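How do small clothing brands decide when to open their own stores?

Posted by Vurkdale in Retail and Small Brands

I run a little running-gear label with two friends, and we just got our first outside investor! We've sold online only so far. The investor wants a shop by February and I'm excited, but I have no idea how a brand our size knows it's ready. Is there a rule people follow?
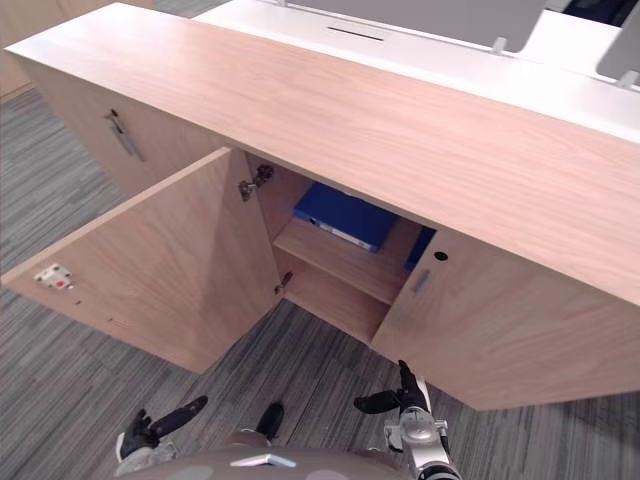

Aurel Cârstea
Congrats on the investor! No rule that I ever found, but look at where your orders ship. We pulled up our zip codes one evening and 208 of our repeat customers were in the same metro area, so that's where we went. Start with a short lease if a landlord will give you one. Ours was 3 months with an option to stay, and I loved every minute of it (even the returns line). You learn so much from watching people try on a waistband!

Ask for the utility bills before you sign, and get the sign rules in writing. Our landlord, Emley, allowed window lettering and nothing over the door, which we found out after paying for a sign. 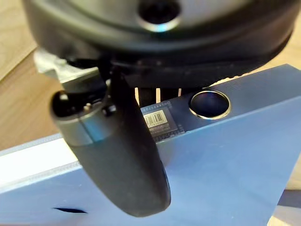 The other thing is stock. Keep the store and the website on one inventory count from day one, or you'll sell the same pair of leggings twice. We did it by hand for the first few weeks and it was a mess. Also carry more of your middle sizes than the online numbers tell you to, because walk-in shoppers want to try two next to each other.

Leblanc
depends on your margins. ours were too thin for rent so we went into other people's stores instead. wholesale is fine

Pudska
Seconding the short lease, it's such a fun way to test a town! Read the investor paperwork too. Ours said new locations needed written approval within 48 hours of us asking, and that clause saved us a good corner spot.

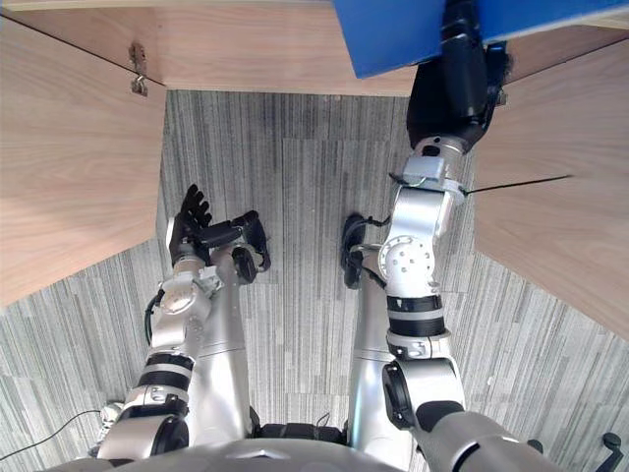
Did you have to hire a store manager right away?

One of the founders ran our shop for the first season, and we hired a manager once we had signed the longer lease. Make sure whoever does it really likes talking to runners.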